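Notebook, cup and stand work, corner table
Monday, August
Written by Ecaterina Hodoroagă. Please add your notes under mine and put your initials.

09:40. I came in before the others and wiped the table with the damp cloth only. Last week Paula used the Stamix spray and the surface was slippery until lunch, so I ask again that we do not use it on the wood. The bottle is now on the shelf by the sink. The small pale specks do not go away with the cloth. I think they are in the finish and I stopped rubbing.

10:15. Today is about the light blue cup and the black round piece that it sits on. King-fai asked me last Friday for a simple answer, does the cup sit well on the black piece or does it only look so. I weighed the two together on the kitchen scale, 518 g. Then I did the sheet of paper test: a strip of thin paper is put between the two parts, and I pull it slowly from each side. On three sides the paper came with some resistance. On the fourth side it came freely. So there is a gap, very thin, and one can not see it by eye. I marked the free side with a pencil dot underneath.

Arwel says that the gap is from the cup and not from the black piece. His argument is that the cups of the Floltitz order were all a little uneven at the bottom. It can be so. I have no second cup in the same color to compare, and the gray ones are from Coman, which have another bottom.

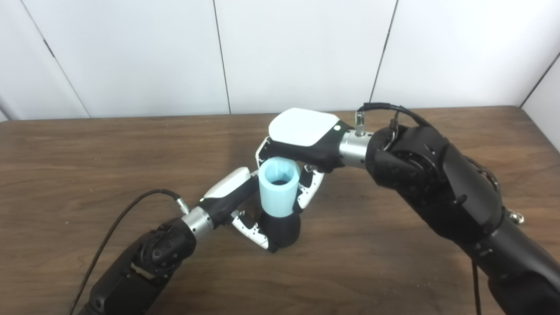 Cup on the black cylinder, both sides holding.

11:30. Some remarks about the cup itself, for whoever orders next. I like the light blue very much for this table. On the brown wood it is easy to find with the eyes, also when one is tired. The white cups we had in spring were lost against the wall panels and Cheng-en complained every day. If we order again from Floltitz, take the light blue. The price was the same when I asked, 69 for the box.

12:10. Turned the cup by a quarter and repeated the paper test. The free side moved together with the cup. So Arwel is right and I owe him a coffee. The black piece is good and we keep it as it is. I did not sand anything. Paula proposed a ring of felt between the two parts, but felt collects dust and after one month it is worse than the gap.

13:50. After lunch, the table. Cheng-en measured the long side again, because in the old entry it was written 801 and the Illine mat did not fit the last time. The correct number is 810 mm. Two digits were exchanged. I corrected the list on the door and also the file. The mat was ordered too short for this reason, so it will go to the other room where the bench is smaller.
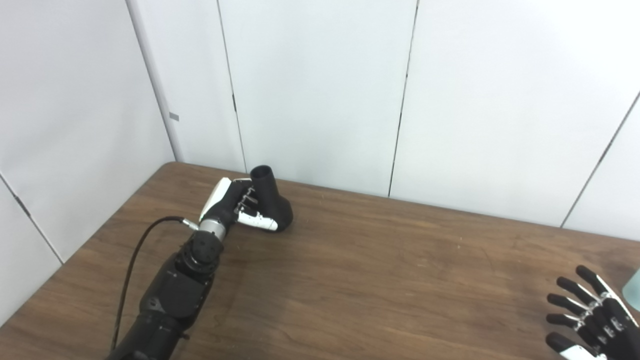

Is it necessary to oil the table before the new mat comes?
It can wait until the mat is here and we have tried it dry, as fresh oil under a mat makes marks that stay.

15:20. The wood still has a soft shine and only a few scuffs, so I am not worried for it. What I would like is that heavy things are lifted and not pushed, also when it is only for a short way. The scuffs are older than my time here, I believe, but Paula thinks that one of them is from June.

16:05. Open points. Ask Floltitz if they can check the bottoms of the cups before packing, King-fai has the contact. Shelf label 13 is missing again, please print a new one. The pencil dot must stay on the cup until Wednesday, do not wash it.

KT: wrote to them, no answer yet.
AB: coffee received.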